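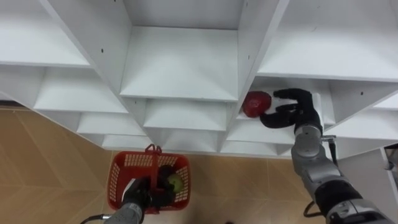
Þórey Hallgrímsson asked whether the mooring fees could stay as they were for one more season, as several members had already laid up their boats and would not be back afloat before spring. She also said the notice sent out in October last year had reached some people after the payment date.

Flornlow Sailing Club
Minutes of the general meeting, 3 October 2018

Present: Mandla Hendricks (chair), Iida Pelkonen (minutes), Onni Kokkonen, Eetu Pesonen, Þórey Hallgrímsson and 12 other members, 17 in all.

1. Mooring fees
The remarks recorded at the head of these minutes were made before the chair opened the agenda and were taken under this item. Onni Kokkonen said the chain on the outer row is due for replacement and the money has to come from somewhere. The fee for a swinging mooring is now $268. The proposal was to raise it to $300 from next season. After some discussion it was agreed by show of hands, with 7 against. Bills will go out by mail and email at least a month before they are due.

2. Minutes of the last meeting
Accepted with one correction. The club boat Rukotura was hauled out at Lehtinen yard, not at the town ramp.

3. Rukotura
Eetu Pesonen reported that the mainsail has a tear along the second batten pocket and the port jib track is lifting at the forward end. The sail goes to the loft this month. He will rebed the track himself once the deck can be kept dry. The outboard ran poorly on the last two trips – the fuel was old, and he would like the tank drained after every cruise. Agreed.

4. Cludier cruise
Mandla Hendricks thanked those who took part in the summer cruise to Cludier. Two boats turned back on the first day with wind over tide at the point, and both came on the next morning. The anchorage was crowded and the holding poor on the north side. For next year he suggested leaving a day earlier and making the passage on the morning ebb. Iida Pelkonen will ask the harbor office about rafting up at the visitor dock.

5. Winter program
Chart work evenings will start again after the haul-out. Onni Kokkonen will teach tides and passage planning. Members should bring their own dividers and parallel rule.

6. Other business
The dinghy rack nearest the gate is full. Owners of dinghies without a name or sail number are asked to mark them before the next work day. A member asked about a second key for the fuel locker – Eetu Pesonen to get one cut.

Meeting closed at 9:20 pm.
Minutes taken by Iida Pelkonen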